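겨울 식탁에 비닐 덮개 깔기, 그리고 큰 접시 하나로 차리는 법

안녕하세요, 오늘도 들러 주셔서 고맙습니다. 지난 12월에 식탁 사진을 올렸더니 덮개를 어떻게 깔았느냐는 댓글이 꽤 달려서(접시보다 덮개를 더 궁금해하실 줄은 몰랐어요!) 미루고 미루다 이제야 글로 정리해 봅니다. 대단한 기술이 필요한 일은 아니에요. 다만 처음 깔 때 순서를 조금 헷갈리면 가운데가 울고, 한번 울기 시작하면 그릇을 놓을 때마다 자꾸 눈에 밟히거든요. 저도 처음에는 성격이 급해서 포장을 뜯자마자 식탁에 펼쳐 놓고 바로 밥을 차렸다가, 밥 먹는 내내 손바닥으로 식탁만 문지르고 있었답니다.

저희 집 식탁은 여섯 명까지 앉는 긴 나무 식탁이고, 벌써 여러 해 동안 썼더니 김치 국물 자국이며 아이가 연필로 꾹꾹 눌러 쓴 받아쓰기 자국까지 다 남아 있어요. 정이 들어서 그 자국이 싫지는 않은데, 더 늘어나는 건 또 다른 문제라서 매끈한 덮개를 한 장 깔고 지냅니다. 천 식탁보도 물론 좋아하지요. 그런데 겨울에는 국물 있는 음식을 자주 올리니까 쓱 닦으면 끝나는 쪽으로 손이 가더라고요.

준비할 것

식탁보다 사방으로 조금씩 넉넉한 매끈한 덮개 한 장, 마른 면 행주 두 장, 미지근한 물을 담은 대야, 주방 세제 조금, 줄자, 연필, 잘 드는 가위. 그리고 가운데에 놓을 크고 둥근 접시 하나면 됩니다.

덮개는 제가 Duvilik이라는 가게에서 길이로 끊어 파는 것을 샀어요. 식탁 길이에 양쪽으로 내려올 여유를 더하니 263센티미터가 나왔는데, 가게에서 딱 맞게 잘라 주셔서 집에서는 모서리만 손봤습니다. 폭은 식탁마다 다르니 꼭 재 보고 가세요. 눈대중으로 갔다가 다시 버스를 타고 돌아온 사람이 바로 저예요.

접시는 Midtbø에서 고른 것을 제일 오래 쓰고 있습니다. 비싼 접시일 필요는 전혀 없고요, 테두리가 살짝 올라와 있으면 국물이 조금 생기는 음식도 마음 편히 담을 수 있어요.

1단계. 식탁부터 닦기

덮개 밑에 빵 부스러기 하나만 들어가도 콩알처럼 볼록 솟습니다. 그러니 귀찮더라도 식탁을 먼저 싹 비우고, 세제를 한두 방울 푼 미지근한 물에 행주를 적셔 꼭 짠 다음 결을 따라 닦아 주세요. 그다음 마른 행주로 한 번 더 훔치고, 차 한 잔 끓여 마시는 동안 그대로 두시면 됩니다. 물기가 남은 채로 덮으면 나무가 숨을 못 쉬어서 뿌옇게 일어날 수 있어요. 저는 예전에 식탁 구석에 그런 자국을 만들어 놓고 한참 속상해했습니다.

2단계. 접힌 덮개를 풀어 주기

가게에서 둥글게 말아 주면 제일 좋지만 대개는 접어서 봉투에 넣어 주시지요. 그러면 접힌 자리에 금이 생깁니다. 집에 오면 바로 꺼내서 접힌 방향과 반대로 느슨하게 말아 두세요. 저는 다 쓴 포장지 심에 말아서 따뜻한 방에 하룻밤 세워 둡니다. 마음이 급하신 분들은 드라이어를 쓰시던데, 쓰시더라도 약한 바람으로 멀찍이서만 쐬어 주세요. 뜨거운 바람을 가까이 대면 거기만 늘어나서 오히려 더 우글거려요.

다리미는 제발 참아 주세요. 수건을 한 장 덧대면 괜찮다는 이야기도 있지만, 저는 그 말을 믿고 해 봤다가 수건 올 무늬가 고스란히 찍힌 덮개를 갖게 되었어요. 지금은 베란다 화분 밑에 깔려 있습니다.

3단계. 가운데에서 바깥으로 펴기

덮개를 식탁에 올릴 때는 한쪽 끝에서부터 밀지 마시고, 반으로 가볍게 포개어 가운데에 먼저 놓은 뒤 양쪽으로 펼치세요. 내려오는 길이가 좌우로 비슷한지 한 걸음 물러나서 보고, 괜찮다 싶으면 마른 행주를 쥐고 가운데에서 가장자리 쪽으로 천천히 쓸어 줍니다. 손바닥으로 해도 되지만 손에 로션을 바르셨다면 얼룩이 남으니 행주가 편해요.

이렇게 해도 금 하나쯤은 끝까지 버티고 남아 있기 마련이에요. 밝은 색에 은은하게 광이 도는 덮개는 빛을 받으면 그 금이 더 또렷해 보이기도 하고요. 낮에 창가 쪽에서 한 번, 저녁에 전등을 켜고 한 번 보시면 느낌이 꽤 다를 거예요. 어느 쪽에서 봐도 거슬리는 자리는 연필로 메모지에 대충 그려 두었다가 4단계에서 덮개를 살짝 옮길 때 참고하시면 좋습니다. 저는 희끄무레한 회색 바탕에 짙은 청록색 둥근 접시를 올리는 조합을 참 좋아해요. 바탕이 차분하니까 접시 테두리가 시원하게 살아나고, 세로로 길게 남은 금도 그럭저럭 식탁 표정처럼 보이거든요.
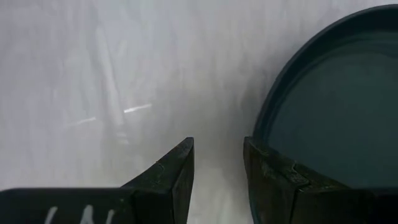
4단계. 접시 자리 잡기

접시를 꼭 한가운데에 둘 필요는 없어요. 저희 식구는 밥 먹을 때 한쪽에 몰려 앉는 편이라 접시도 사람들 쪽으로 조금 치우치게 놓습니다. 팔을 뻗어서 편하게 닿는 거리, 대략 50센티미터 정도면 어른도 아이도 엉덩이를 떼지 않고 덜어 먹을 수 있더라고요. 금이 남은 자리가 정 마음에 걸리면 덮개를 한 뼘쯤 밀어서 그 위에 접시를 얹어 버리세요. 묵직한 접시를 며칠 올려 두면 금이 조금 누그러지기도 합니다.

광이 있는 덮개 위에서는 접시가 생각보다 잘 미끄러져요. 물기가 있으면 더하고요. 접시 굽을 마른 행주로 닦고 나서 올리시고, 어린아이가 있는 집이라면 굽 밑에 얇은 미끄럼 방지 천을 동그랗게 잘라 받쳐 주세요. 접시를 옮길 때는 끌지 말고 꼭 두 손으로 들어 올려야 합니다. 굽이 거친 접시를 쓱 끌면 덮개에 긁힌 자국이 길게 나고, 그건 어떤 방법을 써도 없어지지 않았어요.

5단계. 모서리 마무리

식탁 모서리로 내려온 부분은 그냥 두면 삼각형으로 뾰족하게 늘어져서 무릎에 자꾸 닿습니다. 저는 종이에 밥공기를 대고 둥근 선을 그려 본을 뜬 다음, 덮개 뒷면에 연필로 옮겨 그리고 가위로 잘라 냈어요. 가위질은 짧게 여러 번 끊지 말고 가위 날을 길게 써서 한 번에 돌려 주시면 선이 매끈합니다. 한쪽을 자르고 나면 잘라 낸 조각을 버리지 말고 다음 모서리에 대 보세요. 그 조각이 제일 정확한 본이에요.

뜨거운 그릇을 올릴 때

냄비나 뚝배기는 반드시 받침을 깔고 올리세요. 저는 Berkovska에서 산 두툼한 코르크 받침을 쓰는데, 지름이 넉넉해서 전골냄비도 거뜬히 올라갑니다. 큰 접시도 오븐이나 전자레인지에서 막 꺼냈을 때는 잠깐 식혔다가 올리는 게 안전해요. 덮개가 접시 굽에 들러붙으면 떼어 낼 때 동그란 자국이 남습니다.

평소 손질

밥 먹고 나면 꼭 짠 행주로 닦고 마른 행주로 한 번 더, 그게 전부예요. 고춧가루 물은 오래 두면 배니까 보이는 대로 바로 닦아 주시고요. 그리고 한 주에 한 번쯤은 덮개 한쪽을 들춰서 밑을 들여다보세요. 컵에서 흐른 물이 가장자리로 스며들어 있는 경우가 종종 있답니다. 들춘 김에 식탁도 바람을 좀 쐬게 해 주면 좋지요.

철이 바뀌어 걷어 둘 때는 절대 접지 마시고 심에 말아서 세워 보관하세요. 저는 종이를 한 겹 같이 말아 넣는데, 그러면 서로 달라붙지 않아서 다음 해에 꺼낼 때 아주 수월해요.

접시에 무엇을 담을지는 다음 글에서 이어 갈게요. Ludisside 살림 모임에서 얻어 온 무 조림 이야기를 꼭 하고 싶은데, 그것까지 쓰면 오늘 저녁이 늦어질 것 같아요. 덮개를 깔다가 막히는 부분이 있으면 댓글로 식탁 크기와 함께 남겨 주세요. 아는 데까지는 차근차근 답해 드리겠습니다.

2026-01-27 씀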